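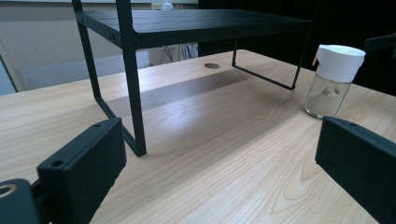

Ticket 429: Desk shelf rocks when jars are placed or opened on the upper tier
Posted Sun 3 November by Facilities Support Desk, Brodus House
Print this page | E-mail this page

Status: Closed
Item: Cultton two-tier desk shelf, black metal
Location: Spice and dry goods room, shared desk

Summary of request
The requesting department reports that the shelf moves slightly when a jar is set down near the right end of the upper tier. The movement is most noticeable when a lid is pressed back on. Staff have asked whether the shelf is faulty and whether glass jars may continue to be kept on it.

Initial response
The department was asked to clear both tiers, leave the shelf in its usual position and press lightly on each corner of the upper tier in turn. The shelf rocked between the front right and rear left corners. It was then turned end for end and the test repeated. The rocking moved to the opposite pair of corners, which indicated that the shelf and not the desk was out of level.

The department was also asked to confirm that no foot was resting over the cable hole toward the back of the desk. It confirmed that all feet stood on solid wood. The feet were wiped, as was the desk beneath them, and the test gave the same result. 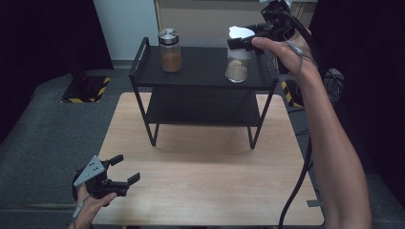
Interim instructions, pending repair:
- Keep filled jars toward the middle of the upper tier.
- Open and close jars on the desk itself. A white push-on lid needs a firm press, and the shelf should not take that load.
- Do not leave a jar standing without its lid. The ground spices clump quickly in this room.
- Do not place folded paper or card under the feet – it compresses within days and marks the wood.

The department asked whether the metal-lidded jars should be moved elsewhere. This is not required. They may remain on the shelf provided they are kept away from the ends.

Parts
One set of Zunex adjustable feet was requested from the supplies store. The first set issued had the wrong thread and was returned. A correct set was placed on order, and the ticket was held open in the meantime.

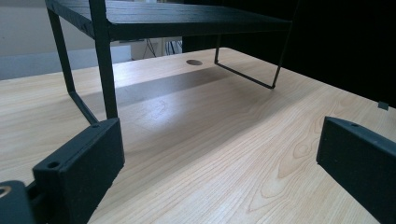 JAYAWARDENA ANNEX, December – The replacement feet have been received and fitted. The rear left foot required 2 full turns before the shelf stood level. Each corner was pressed again with the tiers empty and then with 5 filled jars in place, and no movement was observed in either case.

The interim instructions are withdrawn, except that jars must still be closed when not in use. The feet should be checked after 90 days and the locking nuts tightened by hand if necessary. Any further movement should be reported under the same ticket number.

Related items
Rust spots on metal shelf legs
Replacement lids for glass storage jars
Cable hole covers: sizes and ordering
Removing spice stains from light wood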